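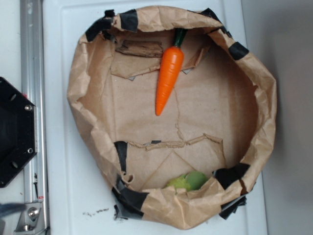
A paper bag, taped at the rim, on a white tabletop.

Paper storage is this year's warm touch, says Plosteck

February 2019

Homeware firm Plosteck has launched a range of 13 washable paper baskets, which it claims will make any living room feel cosier before autumn. Prices have not been given for the largest.

The firm says 700 households tried them. It did not say who chose the households, or how long the baskets lasted. 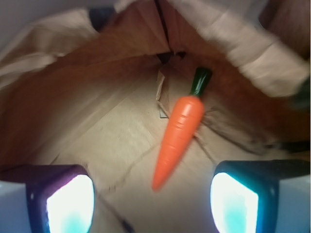
Toy carrot over an open paper bag.

Rival Cendik dropped a similar line last August after 4 months on sale. Plosteck says its paper is thicker, but would not say by how much.

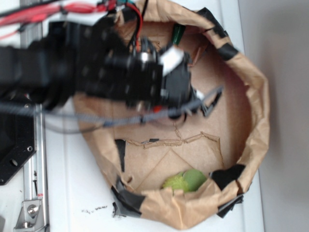 The guarantee runs for two years and leaves out damp, tearing and "ordinary creasing", so buyers may wonder what is left to claim for. Druker, which will stock the range, has ordered only the small size.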